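Home Archive Workshop notes Contact

Teaching by hand, or so they say

I spent 15 evenings steering the arm through one small job: come down over a jar, take hold of the lid, turn.
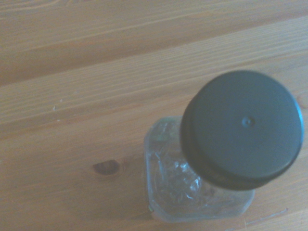
Prodska's guide says the arm will "pick it up naturally" once it has enough runs. I've given it 1527. Mostly I think it has learnt my bad habits, including the little wobble I do before closing the grip. Swap in a different jar and I'd bet on nothing. Cletura wants two more weeks of my steering before we try one. I could open a lot of jars in two weeks.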